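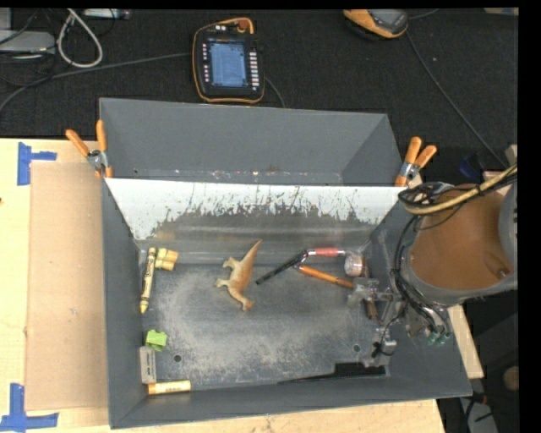
Fig. 1. Cell 2 with the arm over the front bin. Pendant on the carpet behind the rear bin.

Vestdale Automation Short Course
Handout 4: Setting up and looking after the two-bin picking cell
Notes by Mhairi Pringle, revised September 24, 2019

4.1 Scope

These notes cover the mechanical side of the cell: bins, clamps, hose and cable dressing, gripper fingers and pneumatics. Software start-up is in Handout 3. Read section 4.2 before touching anything, including when the arm is parked.

4.2 Before you reach in

Press the emergency stop on the pendant and tell your partner you have done so. Close the air valve at the bench end and open the dump valve. The gripper can still move on trapped air until the line is empty, so wait for the gauge to read zero. Leave the pendant where your partner can get at it without stepping over a cable. The pendant lead crosses the carpet, and it should lie flat along its whole length.

4.3 Bins

The two grey bins stand end to end on the table. Their relative position matters more than their absolute position, as the pick and place frames are both taught from the shared edge. If the pair has shifted together, a single offset will correct it. If one has moved against the other, both frames must be taught again.

Check in this order:

Push the front bin gently from each side. There should be no play at the join.
Compare the left side of the bins with the tape marks on the cardboard sheet. The marks are blue and must not be lifted or replaced without a re-teach.
Look down the join from above. The walls should meet evenly from left to right.

The spring clamps (orange handles, one at each side of the join) are there to stop creep. They are not strong enough to hold the bins against a collision. After any contact stop, take both clamps off, reseat the bins and put the clamps back on. Keep the handles outside the sweep of the arm.

4.4 Wear on the bin wall

The wall at the join takes most of the contact in this cell. On the front bin it is now worn pale across its width, with dark scratches and chipped patches in the upper band, and the floor is scuffed across the middle. Wear of this kind has two effects. The bright band gives the depth camera a poor return, which shows up as false height near the back of the bin. The chipped areas can also catch a fingertip on a low approach.

Anas Mansour's rule for the teaching cells is to keep a margin of 12 mm between the planned finger path and any wall. Do not reduce it to reach an awkward object. Nudge the object away from the wall with the sweep routine and try again. A bin is changed when a fingernail drawn along the wall catches in three places or more. Spare bins are on the Pivstead rack.

4.5 Hose and cables

The yellowish-tan hose runs over the arm housing with the black cables tied to it. Jog the last joint through its full working range at low speed and watch the bundle, not the gripper. You are looking for:

– a tie that has slid along the hose
– a cable that goes tight before the joint reaches its limit
– a loop that drops low enough to touch the bin wall

Cut and replace a slipped tie. Do not pull it back into place, as this drags the cable underneath. Ties should be snug enough to stop sliding and loose enough to turn with a finger. Hường La found a split cable in November last year under a tie that had been pulled too tight. It had passed every visual check.

4.6 Fingers and fittings

Wipe the fingers with a lint-free cloth. Check the bracket screws by hand with the short key – no extension. The green pneumatic fittings are push-in types. To remove a tube, press the collar square and pull straight. Trim the end with a tube cutter before refitting. Restore air and listen for leaks with the arm still stopped.

4.7 Test load

Use a mixed load. The one in Fig. 1 includes a toy dinosaur, a small round container, a lime-green block and a long yellow crayon shape against the left wall. Long items lying along a wall are the hardest case for the margin in 4.4 and at least one should be present. Run 18 picks at reduced speed, then 100 at normal speed. Enter drops and contact stops separately in the log.

4.8 Hand-over

Sign the sheet, note any change to ties, clamps or bins, and leave the rear bin empty. Faults that you cannot clear go to Ngọc Phan with the log page number.

Reading for next session: Handout 5, sections 5.1 to 5.3.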